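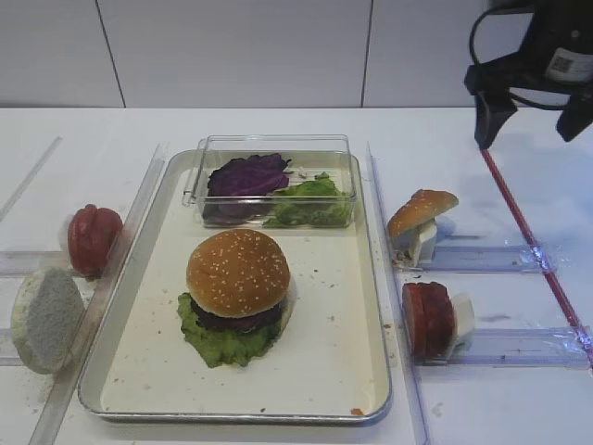 Rapport d'avancement no 2, lot « Poste burger »
Projet Nelusis, à l'attention de Clanberg
20 janvier 2018

1. Objet
Le lot porte sur l'implantation d'un poste d'assemblage de burgers factices, destiné aux essais de rangement et de dressage sur table.

2. Travaux réalisés
Le plan de travail blanc est en service. L'assemblage se fait au centre, sur une plaque de cuisson métallique à rebord, garnie d'une feuille blanc cassé. Les feuilles de chou violet et de laitue sont regroupées dans un bac transparent au fond de la plaque. Les autres ingrédients sont répartis de part et d'autre : tomate et demi-pain à gauche, pain au sésame et steaks à droite. Des rails en acrylique transparent délimitent les côtés. L'ordre de montage retenu est laitue, steak, pain supérieur.

3. Écarts constatés
Miettes sur la feuille de garniture et près du demi-pain de gauche. Un nettoyage entre deux séries est ajouté à la procédure. La tenue des pièces posées sur chant reste à vérifier.

4. Budget
Engagé sur la période : 300 euros pour les ingrédients factices (fournisseur Bako), 200 euros pour les rails et supports. Enveloppe totale du lot : 2 000 euros.

5. Suite
Essais de montage avec tomate, puis transfert du poste à Zakbridge en juillet. Aucune demande de crédit complémentaire.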